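The Rulebook Lives in a Plastic Sleeve

I came to Pronameo expecting to be bored. Somebody had told me the most interesting thing in the building was a document – two pages, front and back, in a plastic sleeve – and I've read enough workplace safety documents to know how those afternoons go. Well, I stayed until they turned the lights off!

The work itself is easy to explain. Old desktop computers get laid on their sides with the cover off, and a robot arm learns to take parts out and put parts in. Memory, processors, drives, all the fiddly stuff. The people who run the cell call it Basik, and the two-page document is the Basik rules.

Sabina Dissanayake wrote the first draft in June, on a train, and she's still a little embarrassed by how bossy it sounds. Rule one is "Every part has a home before the arm moves." No parts on the bench, no parts in your pocket (it happens, apparently), no memory stick balanced on the power supply for a second while you look for a screwdriver.
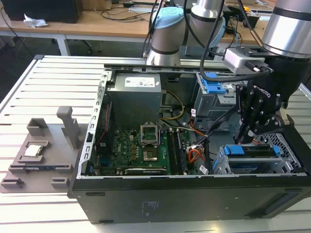
The gripper at work inside the case, with the processor and a memory module in their holders at left.

I asked what happens if you skip it. "Then you spend your evening looking for a chip," Sabina told me, and went back to her sandwich.

Rule four is my favorite, and it caused the biggest fight. It says the socket lever must be up before anyone starts a processor run, and that a person has to look at it and say so out loud. Henryk Śliwiński thought the talking part was silly. He'd come over from Urkine, a packaging plant where the machines do up to 900 cartons an hour, and over there you checked a light and got on with your life. He lost the vote. Now he's the loudest of the lot – I could hear his "lever up!" from the coffee machine. 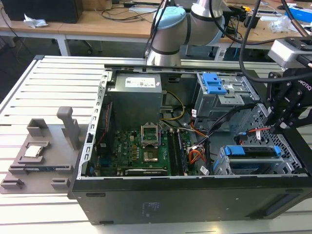

Processor out, bracket up, and the arm over the drive cages.

Then there's the matter of cables, which takes up nearly half of page two. Loose wires are a menace to a gripper. They droop, they spring back, they hook on things you'd swear had no hooks. The rules want you to look over every bundle before a run and write down any that cross the part you're going for. Rajitha Akanda showed me his notes, and they read like a birdwatcher's diary.

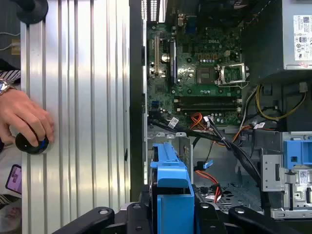
Hands get a rule of their own, and it's the one I'd steal for any shop with a robot in it. If you're inside the rail, you keep your hands where your partner can see them, and you say what you're about to touch. You can work right up close, with your fingers around a black knob beside the open case and the gripper reaching in, and that's allowed, but your partner should know about it. Watches and cuffs are still being argued over. Chathurika Debnath wants sleeves rolled and wrists bare, and she has been asking for that since the second draft. So far the sheet says only "mind your sleeves," and she has underlined it in pen.

The part I didn't expect was rule nine, which gives anybody 30 seconds of silence on request. You say "quiet," everyone stops talking, and you get to look at the machine and think. I've worked in offices my whole life and would have paid good money for rule nine.

Kavinda Wickramasinghe, who teaches shop safety at Ranasinghe, has asked for a copy to use with his first-years. Sabina is rewriting the bossy bits before she sends it, and Chathurika has already handed her a new line about sleeves.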